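In defence of the simulated kitchen
By Emilian Neagu

Last winter the robotics club in Vurville, where I help the students two evenings a week, decided to spend a full term without building anything. We put the soldering irons in the cupboard and worked only in simulation. Some parents were not pleased. One father wrote me a long letter in which he asked why his daughter should pay a club fee to play a video game. I answered him politely, but my answer was short, and I have been thinking since then that he deserved a better one.

Let me begin with what he had right. A student who has never burned a motor does not respect motors. When I was at school in the eighties we had one small arm for the whole class, and I still remember the smell when it was overloaded. The simulator has no smell. It is possible to become very clever in it and remain helpless with a screwdriver, and I have met such graduates.

But our club had at that time one working arm, which the students call Kudo, and too many students for it. On a normal evening a student got perhaps one turn. The others watched, and after some weeks the others stayed at home. It was always the shy ones who stayed at home first. This is my main argument and I do not think it is a technical one. In simulation every student has a robot, and the student who is afraid of breaking something can break it as often as she likes.

The task for the term was a kitchen task. A robot must take a bottle from an open cabinet and put it in a different place. It sounds like work for a small child, and in fact a small child does it very well, which the students found rather insulting. Mayu Takeda kept the notebook for her group, and by February they had recorded 1408 attempts. With Kudo they could not have made so many before they finished school.
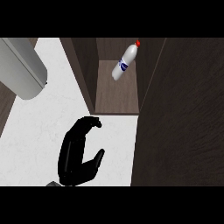
Does practice in a simulated kitchen teach a student anything about a real one?

It teaches her how to ask what went wrong. The friction will be different in the real kitchen, the light will be different, and the grasp she was proud of may fail the first time. What she keeps is the habit of changing one thing, trying again and writing down the result.

I saw this habit grow in Tomoyo Arai, who is fifteen and not patient by nature. At the start she changed five settings together and then complained about the software. Her group mates were quite strict with her. At the end of term she was the person who refused to accept a good result until it had been repeated 300 times, and I had to send her home because the building was closing.

My colleague Ívar Holst does not agree with me, and I will try to report him fairly. He says that a simulator forgives too much, and that a student should feel early how expensive a mistake is. He also says the students begin to trust the screen. When a cabinet in the simulator is always clean and the bottle always has its proper shape, they forget that somebody at home has put the bottle back sticky and without its cap. I have no full reply to this. We now ask each group to make their own kitchen worse on purpose, with bad positions and wrong weights, and Ívar is allowed to choose how much worse. He enjoys it.

What I cannot accept is the opinion that the work is not serious if there is no metal in it. Learning to fly begins on the ground, and nobody calls it playing.

This year we do both. Kudo is back on the bench, and each group must pass in simulation before they book an hour with it. The father who wrote to me has kept his daughter in the club. He still thinks that I am wrong, and he has offered to repair our second arm.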